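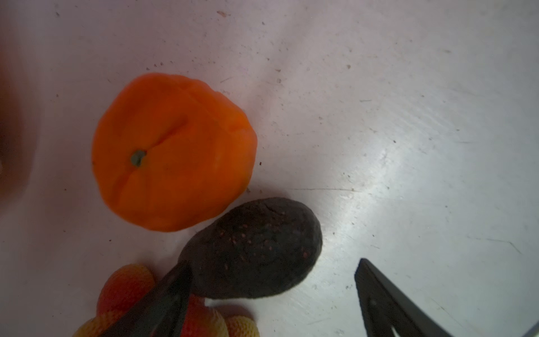 Galeria do projeto Drirkell
Oficina partilhada de Hendton
Quinta-feira, 26 de agosto de 2021

O projeto Drirkell consiste na construção de um braço robótico de bancada, equipado com pinça de dois dedos e destinado à manipulação de fruta. Os trabalhos tiveram início em junho, sob a responsabilidade de Knut Ehlers e Timo Ehlers, membros da oficina.

Ensaio de aproximação: o dedo esquerdo da pinça em contacto com o abacate, junto de uma peça de fruta cor de laranja. Dedos pretos, em forma de cunha; no direito é visível a cabeça de um parafuso.

A presente galeria será atualizada no final de cada fase de montagem. Os ficheiros de desenho dos dedos encontram-se à disposição dos membros no arquivo da oficina, armário 7. Os pedidos de visita à bancada devem ser dirigidos a Timo Ehlers, com 5 dias de antecedência.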